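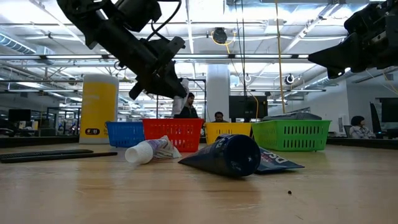
Jianhua Xie wrote in under my last post to say that color-coded baskets changed her bathroom, that she will never go back, and that I should stop complaining about organizing until I have tried it properly. Her system: one color for teeth, one for face, one for hair, one for everything else. Guests understand it. Her kids understand it. She asked what exactly I have against a basket.

Nothing. I own plenty of them. I have a long and not very proud history with the small slotted plastic kind, and at this point I think I've earned an opinion.

I should back up for anyone who came in through the kitchen drawer post (which is still getting comments, please stop telling me about dividers). In March I decided to deal with the toiletries. We live in an apartment with one bathroom and a hall closet, and over the years every tube, sachet, jar and bottle in the place had migrated to whichever flat surface was closest. I'd pick up a tube of something, find it nearly empty, put it back, and open a new one. That's how you end up with four open toothpastes in a household of two people.

So Jianhua, I did try it. I tried it for 90 days, which is longer than most of the people recommending it on the internet seem to have tried it, judging by how fresh their labels look.

The theory goes like this. You take everything out. You put it on a table where you can see it all. You give each kind of thing a color, and the color tells you where it goes without having to read or think. I have no quarrel with the first two steps. Taking everything out and looking at it is the best part of any organizing method, and it's free, and I suspect it does most of the work that the products later take credit for.

My trouble started at the third step.

Take a tube of toothpaste. Fine, teeth. Now take a tube of face wash. Fine, face. Now take the thing I own that is a cleanser and a mask, depending on how long you leave it on. Face, I suppose. Now a sachet of hair treatment that came free with something. Hair, except that I will never use it at home and only keep it because it's flat and good for travel. Is there a travel basket? There wasn't. I had run out of colors. I could have bought a fifth, and I want to point out that this is how they get you.

Sunscreen was worse. Sunscreen is face in the winter and body in the summer. Nima Ranjbar, who I share this apartment with, put it in "everything else" every time, and I put it in "face" every time, and for three months the sunscreen traveled back and forth between two baskets like a kid with divorced parents. Neither of us ever said a word about it.

I'll get into the baskets themselves, because people ask.

The first ones I bought were Wirkau, the small size, a pack that came with assorted colors you don't get to pick. They have the slots in the sides so that air gets through. Air does get through. So does anything thin. A toothbrush cap, a nail file, a bobby pin, the corner of a sachet – all of it pokes out and catches on the next basket when you slide one off the shelf. I spent a fair amount of time tugging. The solid kind doesn't do this, but the solid kind collects a gray puddle in the bottom if you put anything damp in it, so pick your misery.

Then there's the tube problem. Tubes do not want to be in a basket. A tube is made to stand on its cap or lie on its side, and in a basket it does neither. It leans. When it's full it leans politely, and when it's half used and crumpled it slides down under the others and you forget it exists, which was the original problem I was trying to solve. The cone-shaped ones, with the flat crimped end and the wide round one, are the worst for this. They roll in a curve. Put one down on a shelf and it heads off in a little arc and comes back to look at you.

The advice for this is to stand the tubes upright, cap down, packed snugly enough to hold each other up. I did that. It looks great! It works until you take one out, and then the rest fall into the gap. I don't know how the people in the videos get around this. Maybe they don't use any of it.

I also tried the Grostov drawer trays, briefly. They are shallow and they cost more than I'd like to admit and they fit a drawer I don't have. They now hold batteries.

Some of what I'm saying is about me, I know that. Diễm Trịnh came by for dinner near the end of the three months and looked in the closet and said it seemed fine. She took some floss out of the right basket on the first try. She also said, and I've thought about it since, that I seemed to want the baskets to fail. Possibly. I do go into these things with my arms folded. But I'd say in my defense that I really did sort everything, I really did use the colors, and I kept it up well past the point where it was fun.

And there were things that worked. I'll list them, since I get accused of never doing so.

Teeth worked. Teeth is a real category. Everything in it gets used in the same spot at the same time of day by everyone in the house, and there's never any doubt whether a thing belongs to it. The teeth basket stayed right for the whole stretch without any effort from me. I'd do that one again tomorrow, and in whatever color.

Having a limit worked too. When a basket was full, I noticed. I stopped buying face wash for a while because there was no place to set it down, and a shelf never stopped me from buying anything.

Getting rid of sachets worked, though that had nothing to do with color. I had 16 of them. I kept the ones I could name a use for and threw out the rest, and I haven't missed any. If you do a single thing after reading this, go find your sachets. Check the dates. Some of mine were from two apartments ago.

What didn't work was anything that called for the two of us to agree on what a product is. Hair against body. Face against sun. Medicine against "everything else," a basket that by the end held a thermometer, a lint roller, cough drops and somebody's spare key. Every system has a basket like that. Color just gives it a flag.

I also want to push back on the thing Jianhua said about guests. Guests don't need to understand my bathroom. Guests need a towel and to know where the extra toilet paper is. I've been a guest in a color-coded bathroom, and I stood there holding a tube of hand cream, scared to put it down.

Where I've ended up is less pretty. Two baskets on the shelf, teeth and not teeth. One cup for the tubes that are open right now, cap down, and if the cup is full I'm not allowed to open another. Everything unopened lives in a cardboard box in the hall closet with the flaps cut off. Nima approves of the box. The sunscreen is on a hook by the front door in a mesh bag, where we both see it on the way out, and the custody arrangement is over.

The leftover baskets went to other jobs. One has clothespins. One is in the freezer holding bags of peas upright, and I have to say it's very good at that. Slots are fine when everything in there is bigger than the slot.

A couple of questions from the comments before I go.

Cyril Pearce asked whether labels would have fixed the sunscreen business. I had labels for the first two weeks. Bathroom steam took care of them, and before that Nima and I disagreed about what to write. So no.

Hanyu Fan wanted to know how to get the last bit out of a tube without cutting it open. I cut it open. Snip it across the middle, scoop from both halves, slide one half over the other as a lid. I've tried the little metal key and the clip you drag along, and scissors beat both. Just don't do it with toothpaste unless you enjoy scraping toothpaste off scissors.

And Jianhua, if your four colors are still holding up next spring, write to me again and tell me where you keep the sunscreen. I'm asking seriously. I'd also like to know what's in "everything else," and I'd like you to go look before you answer.

Next up is the linen closet, probably. I have been told to roll the towels. I have my doubts.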